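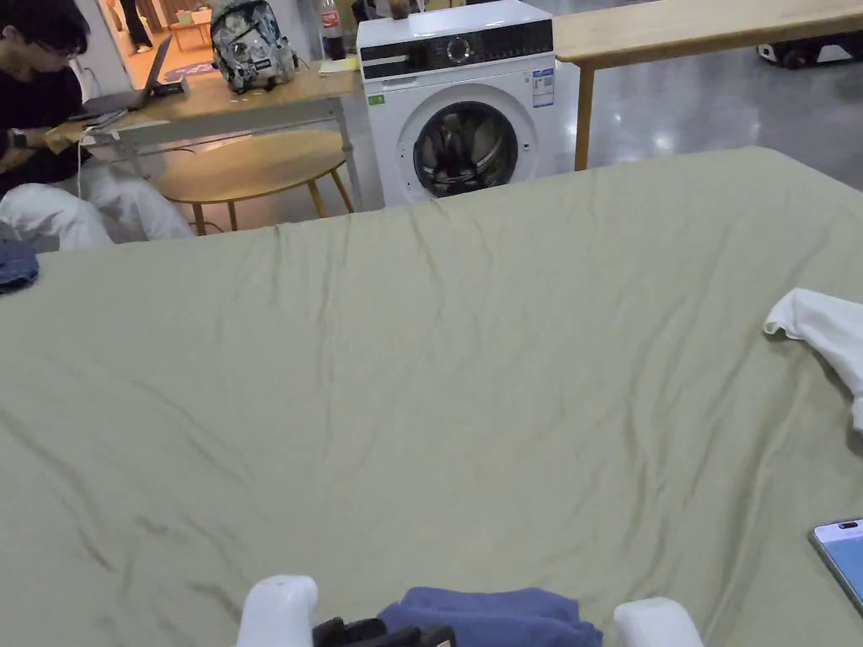
采购与规划 · 布料整理类设备

首页 > 设备 > 手持夹爪 > Drotiment 手持夹爪套装

Drotiment 手持夹爪套装(衣物整理用)

本页供准备采购手持夹爪的实验室和集成商参考,内容包括套装组成、场地要求、耗材预算和交付安排。报价以书面报价单为准,页面内容更新于2023年5月。

适用范围

套装面向衣物、毛巾、床品等软质物品的抓取、展开和折叠。操作员手持夹爪完成动作,记录下来的数据可用于后续机械臂的训练和调试。夹持硬质零件、玻璃器皿或带尖锐边缘的物品,请改选 Pamia 系列,两个系列的指尖不能互换。

供货方式

夹爪按左手、右手分别编号,可以单只订购,也可以成对订购。成对订购时两只在出厂前一起校准,日后单独更换其中一只,需要把另一只寄回重新配对。只做单手折叠的用户订一只即可。首次采购建议按“工位数加一对备用”来计算,备用的一对由各工位共用。

标准配置:
夹爪主体(左或右)
指尖一副,已装好
备用指尖一副
数据线及电源适配器
校准记录单
收纳箱

软件授权按工位计费,首年包含在套装价格内,第二年起另计。Tsang 数据管理软件不在标准配置中,需要时请在询价单上注明。

台面和场地

衣物整理需要一块完整的平面,大小以能把一件长袖上衣全部摊开为准,四周留出操作员走动的位置。台面上铺一层单色布,颜色与待整理的衣物要有明显区别。如果衣物以深蓝、黑色为主,选浅色铺布;浅色衣物较多的场地,最好备两种颜色轮换。铺布不必熨平,但每班开始前应拉一次,四角压好。

规划家居类任务时,洗衣机、桌子等大件可以按实际住房的摆法布置,不用全部靠墙。洗衣机若只作取放衣物之用,可以不接上下水,但电源仍要按设备铭牌预留。线缆从台面外侧走,不要横穿操作员脚下。
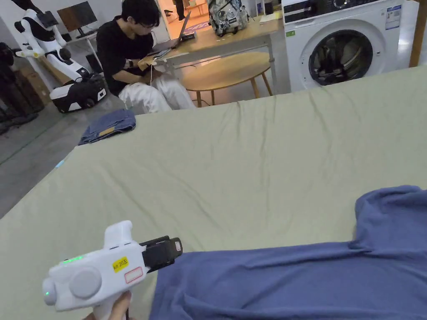
图:手持夹爪对准台面上的长袖衣物。

指尖与耗材

指尖是主要耗材。衣物类任务对指尖表面的磨损较慢,牛仔布和带拉链的衣物会快一些。单只夹爪每工作 200 小时检查一次指尖,表面发亮或夹持时打滑就更换。指尖每盒 12 副,不拆零。我们建议首次订货时每个工位配一盒,后续按实际用量补。

铺布和衣物由用户自备。准备 40 件左右手都能操作的常见衣物,足够一个工位起步,尺码和面料尽量分散。洗涤费用常被漏掉,做预算时请单列一行。

预算参考

第一次立项的用户,可以把费用分成四块:夹爪及备件、软件授权、场地布置、人员。前两块由我们报价,后两块差别很大,取决于场地是现成的还是新租的。按以往项目的经验,人员这一块通常最高,设备反而容易控制。

上门安装和培训按次收费,每次 3000 元,含一天现场时间,差旅费另计。自行安装的用户可以使用随箱的说明书,远程答疑不收费。

付款和交付

订单确认后付一半,发货前付清。学校和研究所走招标流程的,可提供盖章的参数表和三份以内的纸质报价。现货不足时按付款顺序发货。9月是高校集中采购的时段,交期会变长,有固定验收日期的请提前下单。

到货后请当场开箱,核对夹爪上的编号与校准记录单是否一致。编号不符的不要通电,拍照发给销售联系人,我们安排更换。

保修

夹爪主体保修一年,指尖、数据线和收纳箱不在保修范围内。因跌落造成的外壳开裂可付费维修,维修后附新的校准记录单。自行拆开主体的,保修终止。

常见组合

小型实验室:夹爪一对,指尖一盒,软件授权一个工位。
多工位场地:按工位数配夹爪,另加备用一对,并加订 Drudum 充电架,用于集中存放。
已有机械臂的用户:询价时写明机械臂型号和法兰尺寸,我们先核对接口,再确认能否提供同款指尖的安装件。

询价联系:Jui-lin Mak,设备销售。请在邮件里写清工位数、左右手数量、收货城市和希望到货的时间。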